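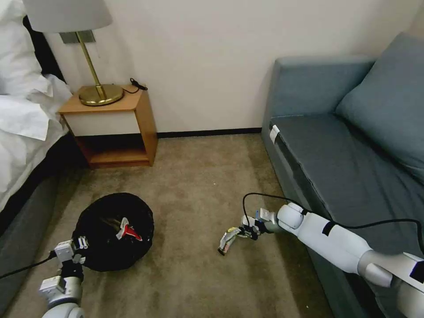 11/27/18, room set, both arms, litter task

In at half eight, Urmila already had the arms up. Today was the first full day of litter pick-up by remote control with the new right hand, and I am going to say it at the top because I have been grinning since lunch: it is so much nicer to drive! The old jaw on that side felt like picking up crisps with a pair of spanners. With the fingers you can sort of rake a wrapper towards you and then close on it, and the closing feels natural after ten minutes or so of practice.

Task as written on the board: operator stands at the Loketti rig in the next room, drives both arms, picks up rubbish from the carpet between the bed and the sofa, puts it in the black container. Left arm stays by the container, right arm does the fetching. Reset, throw the rubbish down again somewhere else, go again. Stolanent records joints, gripper commands and all cameras. Sunita wants variety, so whoever does the reset has to scatter it without looking for a "good" layout (Munther is very good at this, he just lobs it over his shoulder).

Before starting

Zeroed both arms. Right wrist was out by a hair, did it again, fine the second time.
Head camera wiped.
Moved the operator's chair out altogether. Driving standing up is far better for the low reaches, and I wish I'd tried it back in August.
Squeeze scaling on the right glove set to 87 per cent. At full scale Shanti kept crushing things before she meant to, and lower than this the fingers feel sleepy.

Morning

Ok-hee drove first, me on resets. She works slowly and very evenly and the playback looks lovely, no little hunting movements over the item. I tried to copy her and couldn't, I always do a wee double tap before I close. We talked about whether my double tap matters. Sunita's view is that one operator's habit is fine if there are plenty of other people's demonstrations round it, but if it ends up in a third of the set then the policy will learn to do it too, and it'll double tap at thin air. So: I am to drive less, or drive better. Will try for better.

Soft wrappers are easiest from the side. Come in low, thumb side nearest the carpet, let the fingertips brush the pile, then curl. If you come straight down from above you flatten the thing and then there's nothing to get hold of. Ok-hee found this out for herself in her first few goes and by the time Shanti took over we were all doing it. I'd like to write it into the operator notes as a suggestion only. We do still want some top-down grabs in there for the crumpled paper, which stands up tall enough for it.

The cable on the right arm is a nuisance. It makes a big loop over the top of the forearm and lies across the sofa seat, and when you reach far left it pulls a bit. No snags so far. Munther wants to sleeve it and run it properly down the arm. I said yes please, but between sessions and with fresh photos of the routing, so that the cameras see one kind of cable before and another kind after and we know which days are which.

The container moves when you nudge it. It's light and the rim is floppy, so if the right hand comes in too low it folds the rim over and the wrapper ends up outside. Two fixes tried: weight in the bottom (a bag of rice from the kitchen), and using the left gripper to hold the side. Weight works but looks like cheating to me, a real room wouldn't have rice in it. Left gripper it is. That makes it a proper two-handed task, and Sunita is delighted because Loltport asked for those and we only had the towel folding to give them.

After lunch

Shanti driving, then Munther, then me. Full scatter this time, with the bottle as well.

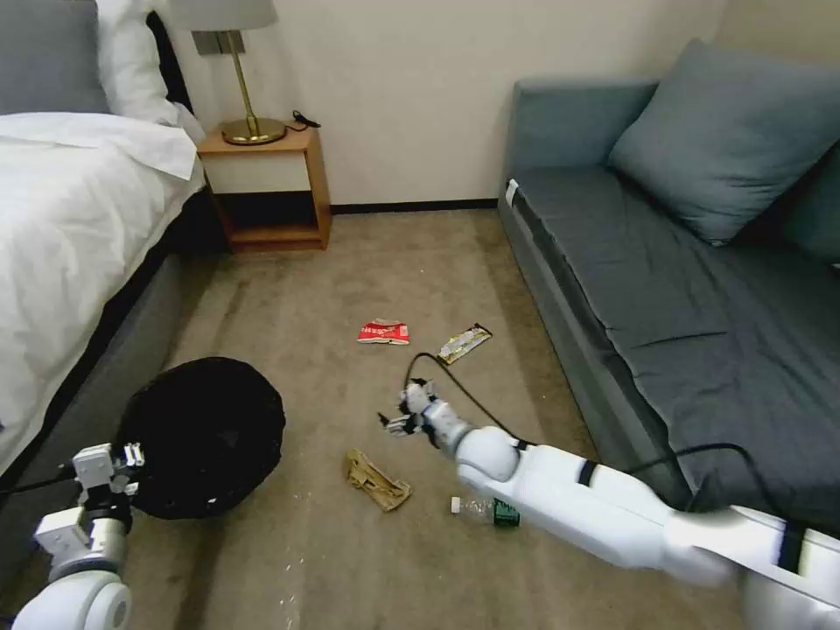

Full scatter, right hand coming in low. Red and white wrapper, snack-bar wrapper, brown paper, and the bottle under the forearm.

The bottle is the interesting one. It's clear, so on the operator's screen it half disappears into the carpet, and you go by the green label and the white cap. It also rolls. What worked for Munther was to put the fingers down on the far side first and draw it back a touch, then close round the middle. What worked for me was grabbing the cap end and letting the rest dangle, which looks daft and is a perfectly good grasp. Keep both.

When the item is under the arm, as with the bottle there, don't try to fold the elbow in and fetch it. Lift the whole arm, back off towards the sofa, have a look, come in again. It costs a few seconds and the demonstration is much cleaner. I watched one of mine where I'd tried the clever way and it was all elbow, you couldn't see the hand for most of it.

Sweep for crumbs? There are tiny white bits on the carpet that no hand of ours will pick up. Agreed to leave them and not mark an episode down for it. Task text changed from "clear the floor" to "put the larger litter in the container" so that the words match what the arms do. Urmila is going back over this morning's labels to change them too, bless her.

Numbers

Running total for litter is now 430 kept episodes, counting the old-jaw ones. Sunita asked for 914 before the first training run. I think that's a lot for one room and would sooner stop halfway, train something small and see what it does, then collect where it's weak. She is thinking about it. Either way each operator gets a cap of 100 in the new batch so that my tapping doesn't take over.

Dropped episodes are kept in their own folder with a word on why. Please do fill the word in! "Bad" doesn't help anyone. "Rim folded" or "lost bottle behind forearm" does. And a fumble that the operator recovers from is a keeper, don't bin those, they may be the best thing we've got. Shanti lost the brown paper on the way up, let it land, went back for it without fuss and finished. I've replayed that one three times.

Wednesday, if the room is free

Munther: cable sleeve, right arm.
Me: operator notes, side approach and bottle.
Ok-hee: try the same task with the lamp on and the ceiling lights down.
Ask Dwivedi whether the spare fingertips have been sent, the pads on the ones we have feel smooth to me.
Urmila: Stolanent clock drift between head camera and joints. Small, but I'd like it gone before we do anything faster.
Somebody bring more rubbish. Different colours, different brands, bigger bags. Eat crisps for science.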